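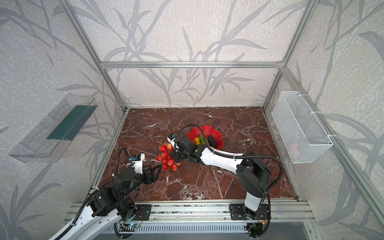
Leaf paper on three sides, clear tray on the left, wire basket on the right

Wondska Home Boards > Small Spaces > Wallpaper and tops
Thread: Grass silhouette wallpaper with brown marble, I love it!

fernhollow16
Posted May 23, 2026
OK I have been going back and forth on wall coverings for my coffee nook since forever and I think I'm finally sold on the big leaf look. Pale gray with the darker gray grass blades, and the pattern carries on around the sides too, so you get those long curves everywhere. Against the reddish-brown marble it just sings! I was all set to go plain white, and now I want leaves on everything I own. Has anyone lived with a print this large in a small spot?

tilebiter
Member, 942 posts
Love the paper, not sure about the pair. The marble has its own white and pink streaks and then you have leaves sweeping the other way. I'd pick one busy thing and let the other be quiet.

fernhollow16
See, I like that they argue a little! The gray is so soft. With a bright green print I'd agree with you.

Lu_and_the_ladder
Team busy here. I did a bamboo print from Baller in my hallway last July and still grin when I walk in. Order one extra roll. Large patterns eat paper when you match them at the corners, and I ran short by one strip — had to wait 16 days for more.
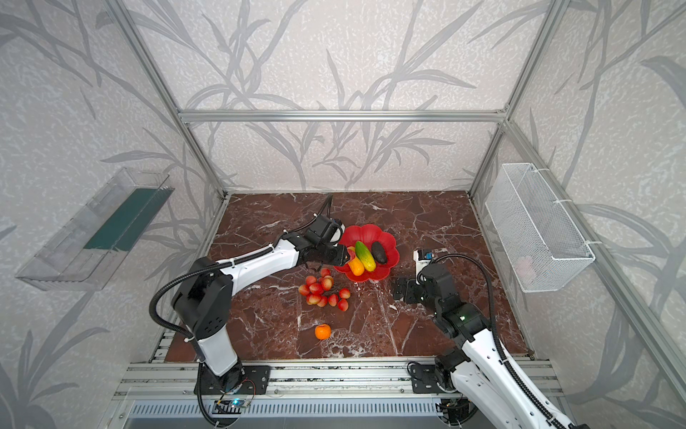 Red plate with the fruit out on the marble

potrack200
That red plate!! Red on brown marble with the gray behind it is my favorite thing in this thread. I have a stack of red plastic picnic plates that never leave the cupboard and they're getting promoted to fruit duty tonight.

tilebiter
Fine, the plate helps. Gives your eye somewhere to land. I still wouldn't hang the wire basket on that wall, the grid over the leaves is a lot.

potrack200
Disagree, white mesh is about as light as a basket gets, and you can still see what's in it. White ties too, so they don't shout. Mine holds tea towels and onions (separate baskets, I'm not a monster).

Lu_and_the_ladder
I'm more into the clear tray. You see the wallpaper right through it, and the strip of dark green inside is a nice touch with the leaves. Lernico used to sell a long acrylic one but I can't find it on their site now. Anybody know of something similar?

fernhollow16
Following for the tray! Also going to tape a sample up this weekend next to my stone offcut and look at it morning and night. tilebiter, I will report back even if you're right.

tilebiter
Bring the red plate when you do.

Thread views: 1267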